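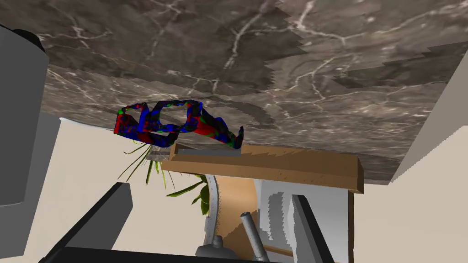

Wrist view from the Cluslow kitchen, marble counter, with the camo-textured loop object by the board.

Cluslow kitchen set, README

Hi! I put this together in the corner of a shared workshop, mostly on Wednesday nights, to practice grasping before I let the arm I'm building (her name is Padach) anywhere near real dishes. Everything in it is simulated.

What you get

1000 episodes, one folder each, with wrist frames, joint angles and gripper width. 799 of them are marked as good grasps in labels.csv. The rest are misses and drops, and please keep them in if you train anything - my first policy got a lot better once it had seen some failures.

Two kitchens so far, Cluslow and Dranska. Dranska has the darker cabinets and a sink I still need to fix (the collision mesh is too tall, so the fingers stop short of the rim).

Known problems

The marble texture tiles badly and you'll see stair-stepped seams. The wrist camera rolls with the gripper, so plenty of frames are steeply tilted. I don't correct for it, and the roll angle is saved in pose.csv if you want to.

Loading

Run wiriya_load.py with the path to the folder. Wiriya is my little loader script - it needs numpy and not much else. Use --skip-bad to leave out the failed grasps.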